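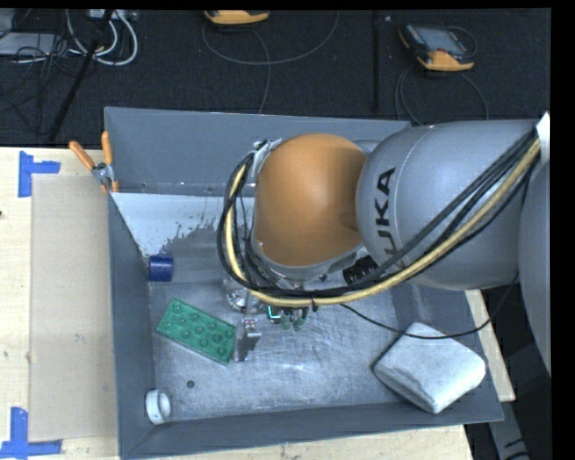
A grey bin on a wooden tabletop.

Tote (container)

A tote is a rigid, open-topped box used to hold and move goods inside a warehouse, shop or factory. The word is also used for cloth shopping bags, which are not covered in this article. Most totes have straight or slightly sloping walls and a rim that can be gripped by hand.

Terms

Trade use of the word is loose. "Bin," "crate" and "tote" are often given to the same box, and attempts to separate them by depth or wall shape have not lasted. The handbook issued by the supplier Terano defines a tote as any bin "meant to travel," a rule that depends on the buyer's plans and says little about the object.

Shapes

Straight-walled totes hold more for a given footprint but cannot be nested when empty. Sloped totes nest well and waste space when full. Folding totes are sold as an answer to both problems, although the hinges add weight and are a common point of failure. Lids may be loose, hinged or missing altogether – in many stockrooms the lids are lost long before the boxes wear out.

Claims about service life

Makers usually state the life of a tote in trips. Fanisum advertises 700 trips for its standard model, a figure taken from its own drop tests on empty boxes. Chak-lun Ko, who followed a batch of 146 Fanisum totes at a parts depot, found that 49 had been withdrawn within the first year, mostly for split rims. The maker replied that the depot had overloaded them. Neither side published the load weights, and the dispute cannot be settled from what is available.

Environmental claims

Reusable totes are widely promoted as less wasteful than cardboard. Whether this holds depends on how many come back. A sales leaflet from Zodine put its return rate at about 73 percent but did not say over what period, or how boxes held by customers were treated. Washing and the empty return journey are also left out of many comparisons.

Standard sizes

Several suppliers describe their sizes as standard. Totes made by Frota and Terano share a nominal footprint, yet users report that they do not stack securely when mixed.

See also: Crate; Pallet; Shelf bin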